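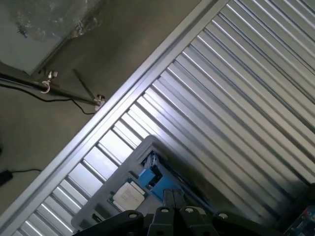
## Roof, gutters and the winter programme

Oct 5, 2018

Work on the Kindedier allotment store and the long shed next to it begins this month. Several plot holders have asked what is being done, how long it will take and whether they need to move anything, so the details are set out below.

The old roof on the long shed has leaked at the north end for three winters. It was patched twice with bitumen tape and once with a board, and each repair lasted until the first heavy rain. In the spring we asked for quotes for another repair and for a full replacement. The repair came out at £1,730 and the replacement at £2,463. The difference was small enough that the members at the summer meeting voted to replace the lot.

The new roof will be corrugated metal sheet on the existing timbers, with four of the rafters at the north end renewed where the wood has gone soft. The pitch stays the same. The skylight is not being put back. It let in very little light once the moss had got to it, and it was one of the places where water came through. Anyone who uses the back bench in winter will need a torch or a lamp, as before.

Detanlow are doing the roof. They did the fencing along the lane two years ago and left the site tidy. They expect to be with us for 8 working days, weather allowing, and will start at the north end and move south. If there are high winds they will stop and come back, as the sheets can't be handled safely in a gust.

### What you need to do

Please clear your shelf and hook in the long shed before the 15th. Everything has to come out, including the things stored up in the rafters. There is a pile of canes, two rolls of netting and a wheelbarrow with no wheel up there at the moment, and none of them have a plot number on. If they are yours, take them. Anything left on the 15th will be put under a sheet beside the compost bays, where it will probably get damp.

The store itself stays open. The key is in the usual place and the mower, the strimmer and the shared tools can be signed out as normal. The path between the store and the shed will be closed while the contractors are here, so go round by the water trough. That way is uneven, and it gets muddy by the end of October, so allow a bit more time with a loaded barrow.

Parking will be tight. The contractors need the two spaces nearest the gate for their van and the materials. Please use the lane side and leave room for the farm traffic to pass.

### Gutters and water butts

The gutter on the long shed will be replaced at the same time. The old one sagged in the middle and tipped most of its water down the wall. The new one will fall towards the south end and feed a row of linked butts, which should give us a useful store of water for the lower plots by the spring.

We have ordered the butts from Tinico. They come with lids and child-proof catches. The stands are extra, and we have decided to build those ourselves out of the slabs left over from the old path. If you have spare paving slabs of a similar size, we could use six more.

The first few fills from a new roof are best kept off salad crops. There can be dust and cutting oil on new sheet and it takes a few good showers to wash it clean. We will leave the butts running to waste for the first fortnight and put a note on the lids when they are ready to use.

### Water off, and the troughs

The mains supply to the troughs will be turned off at the end of October, as it is every year, and will come back on once the frosts are over. Please drain any hose you have connected and take it home or coil it up in your own shed. Two hoses split last winter and one of them had been left on the tap, which had to be replaced as well.

The trough by plot 88 has been losing water slowly since July. It will be emptied when the mains go off and the joint will be looked at then.

### Seed order

The group seed order goes to Hinojosa this year. Their catalogue is in the store, on the nail behind the door. Please don't take it home. Write your order on the sheet underneath with your plot number and the catalogue code, as well as the name of the variety. Last year there were four orders for "the yellow courgette" and the list has three.

Seed potatoes are on a separate sheet. We can get first earlies, second earlies and one maincrop at the bulk price, in nets of 2 kg. Onion sets and shallots are on the same sheet. Garlic has already been ordered and should be here before the end of the month. It will be in the store in a paper sack, weighed out into bags with the plot numbers on. Plant it as soon as the ground is fit, with the tips just under the surface, and put something over it if you are near the hedge, as the pigeons pull it up.

### Bonfires

Bonfires are allowed from now until the end of March, after three in the afternoon and only when the wind is away from the houses. Burn dry material only. Green waste and wet leaves make most of the smoke, and both are better on the heap. No painted wood, plastic or carpet.

Before lighting anything, turn the pile over and check it for hedgehogs. They will be looking for somewhere to settle down for the winter, and a heap that has been standing for a few weeks is just what they want.

### Manure

A load of well-rotted horse manure will be dropped in the bay by the gate in the second half of the month. It is free to plot holders, with a limit of six barrows each for the first week. After that, take what you like. Please work from the front of the heap and sweep the track when you have finished. The shovel with the blue handle belongs in the bay and should stay there.

### Rents

Rents are due by the end of October. The amounts are the same as last year for full and half plots. Use your plot number as the reference if you are paying through the bank. Cheques can go in the box on the store door. If you are giving up your plot, let us know before the rent date so that it can be offered to the next person on the waiting list while there is still time to dig it over.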